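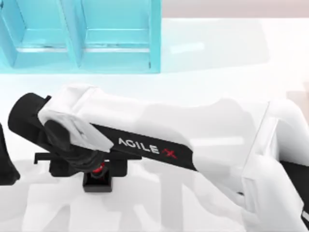
Thread: three weeks with the Sowah USB microphone

Posted by Edem Ankrah, August

We use cookies to remember your display settings. Accept all | Manage

1/ I bought the Sowah at full price to replace a desk mic with a failing mute switch. Cardioid condenser capsule, USB-C, fixed stand, headphone socket on the back. I record voice notes and sit in a lot of calls. I don't sing and I don't stream, so read what follows with that in mind.

2/ Setup on Windows and Linux: plug in, select as input, done. It reports itself as a two-channel device but both channels carry the same signal. If your recorder defaults to stereo you are doubling the file size for nothing. Set it to mono.

3/ Gain. The knob has no markings and no detents. At the default it clips on a normal speaking voice 20 cm from the grille. I ended up at a quarter turn and left it there. A dab of correction fluid on the knob gives you a reference point.

4/ Self-noise is low enough that my room is the limiting factor. With the window shut and the PC idle I hear the fridge through the wall before I hear any hiss.
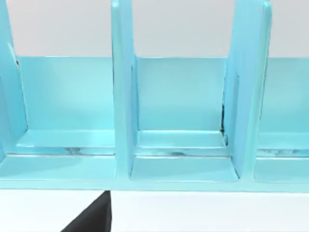
5/ There is a narrow whine on the spectrum at 1070 Hz when the mic shares an unpowered hub with an external drive. It vanishes on a direct port. I tried two cables, and the supplied one is slightly worse than the cheap one I had in a drawer. Avoid the hub.

6/ Off-axis rejection is average. Turn 45 degrees away and the level drops a little while the top end drops a lot, so you sound as if you have walked behind a curtain. Keyboard noise from directly behind the capsule is well controlled. Keyboard noise from the side is not.

7/ The stand passes every knock on the desk straight into the recording. A folded tea towel under the base removed most of it. A boom arm removed the rest. The thread on the mic is the larger size and there is no adaptor in the box, which at this price is mean.

8/ Mute is a touch pad on top. It works, but it sends a soft thump down the line each time unless you are using the noise filter. The light goes from green to red. The pad also responds to a sleeve.

9/ The Lerkness app is optional. It offers a noise filter, a high-pass filter and a compressor. The high-pass is useful. The compressor pumps on plosives at any setting I tried. Settings are stored on the computer and not on the mic, so they do not follow you to a second machine.

10/ Headphone monitoring is direct with no delay I can detect. Maximum volume is modest: fine with 33 ohm cans, too quiet with my old high-impedance pair. There is no mix control between your voice and the computer audio, and I missed that more than I expected.

11/ Against the Zultitier I had before: the Sowah is quieter, slightly brighter, and worse built. The Zultitier had a proper mute button and marked gain. If yours still works, keep it and spend the money on an arm.

12/ I am keeping the Sowah. Next job is a firmware check, as the release notes mention the mute thump. I will add to this thread if it changes anything. 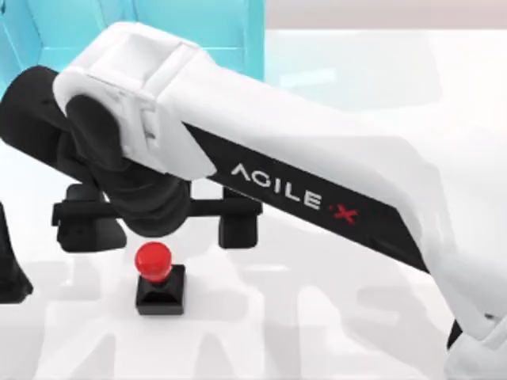

Margareta Onu: Which firmware are you on? Mine came with the newer one and the thump is still there, only quieter. The app won't tell you the version unless you unplug the mic and plug it back in with the settings page open.

Oleksandra Ostapchuk: Can confirm the whine on a hub. Mine sits a bit higher in pitch but it's the same thing. A powered hub cured it.

Yaa Quansah: Does the high-pass have adjustable frequency or is it just on and off?

Edem Ankrah: On and off only. I haven't measured where it starts.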